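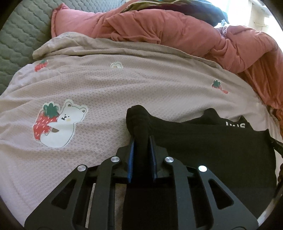
How often should a policy look at the camera again before it commits to the rest of a motion?

More often than I used to think, at least with cloth. I've settled on replanning every 8 steps, and I'd go lower if my poor old desktop could keep up.

I've been meaning to write this up since May, when I moved everything over to Vumik and promptly broke my own training loader (entirely my fault, I had the timestamps off by one). Back then I was predicting 30 steps at a time and playing all of them out before looking again, and it was lovely and smooth right up until a sleeve slid somewhere unexpected and the arm carried on folding thin air!

Shorter chunks fixed most of that, but they brought in a jitter that drove me a little crazy, a sort of nervous twitch every time a new plan took over from the old one. What helped in the end was blending the overlapping predictions, with more weight on the newer ones, and I'm still fiddling with how much.

The other thing I want to mention is dark clothing. A black shirt folded over on itself gives the image encoder very little to hold on to, and my validation loss on those episodes is stubbornly worse than on anything with a print. I have over 1,000 demonstrations now and I'm tempted to reweight the sampler toward the dark ones before I record any more. The Sfeir config already has a field for that, so it should be an evening's work, dinner permitting.

Posted November 7, 2018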